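Review: Wekotberg hand-held grippers, finger pad and marker cube service kit
Posted July 20, 2020

We run hand-held grippers for recording folding and pick-up tasks, and they wear out in the same places every time: the finger pads, the cube mount on the back, and the cable. Bernside sells a service kit for the Wekotberg model. I bought one in the spring and have now used it on 16 units. It has replacement pads, cube mounts, a torque driver, a fitting jig and a small bag of screws.

Pads first. The old ones come off with two screws and some prying. A strip of glue stays behind and has to be scraped, and the scraper in the kit is too soft for it. I used a plastic razor. The new pads seat well in the jig and I had no trouble getting left and right to match. First unit took me almost 24 minutes. By the fourth I was down to 11.

After fitting I do a paper check. Close the fingers on a plain sheet, pull gently, and see if it slips from one side. If it does, the pad is sitting crooked and has to come off again.

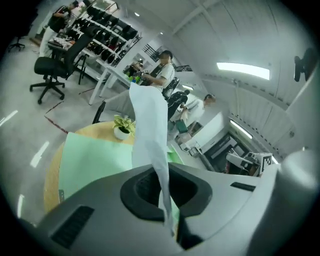 Two units failed that check on the first try. Both times I had skipped the jig, so I can't blame the pads. The instructions never tell you to let the adhesive sit overnight. Do that. I had one pad creep after an hour of use.

The cube mounts are the better half of the kit. The Jistulness mounts we had before worked loose, and a loose cube ruins tracking long before you notice it by hand. These have a metal insert and the driver clicks at the right torque. I recheck them weekly and so far none have moved.

Cables are not covered by the kit, and they should be. Strain relief is the weak point on this model, and ours spend the day on the floor where people step over them. The one between the operator and the round table is usually in a tangle by the power strip, and every tangle pulls on the connector. My startup check is short: green light on top of each cube, fingers open and close fully, then a corner of cloth pinched and lifted off the tray. If a light is out I look at the cable before anything else.

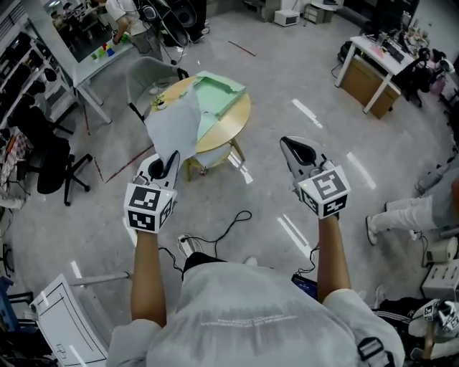 Spare parts are slow. I ordered 20 extra pads through Antunes and was told August. The kit itself arrived in a week. Pads on their own cost nearly as much as the full kit, so if you have more than a few units, buy a second kit and keep the extra driver. We keep the curved black pads on both hands, left and right, and store the spares in matched sets so that one side doesn't end up with more grip than the other.

Good: jig, cube mounts, torque driver.
Bad: scraper, thin instructions, no cable parts.

Four stars out of five. I would buy it again for the mounts.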